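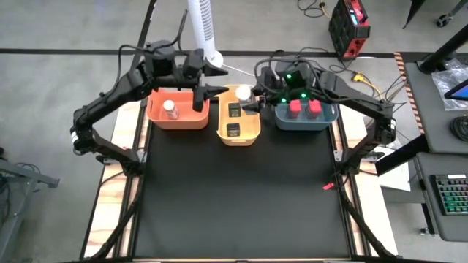 *Orange bin, yellow bin, and a white bottle.*

My aunt Halima left me her half of the ferry kiosk in Clukunby, and the other half went to a woman I'd never met called Mwende Gachanja, who called me at six in the morning to ask if I could make pancakes.

I said yes. (I can't, not really. I can make one pancake, and then the pan gets ideas.)

So in April I packed two bags and drove 266 miles with the windows down because the heater in my car only knows one setting, and I got there just as the early boat was coming in. Mwende was leaning out of the hatch with a coffee in each hand, yelling at a gull.

"You're Halima's niece," she said. "You've got her walk."

I hadn't even gotten out of the car yet! But I liked her right away, so I let it go.

She showed me the till, which sticks, and the radio, which only gets the station from Itik, all accordions and tide tables. Then she handed me my aunt's apron. It still had a shopping list in the pocket: lemons, string, stamps, call the girl. I read that last bit four times.

"Was that me?" I asked. "The girl?"

Mwende turned the radio down. "She wrote it every week, love. Every week she'd buy the lemons."

I would've picked up, is the thing. I think I would have. I stood there folding the list smaller and smaller until a man in a yellow raincoat knocked on the counter and asked if we were open, and Mwende looked at me, and I tied the apron on and asked him if he wanted lemon with that.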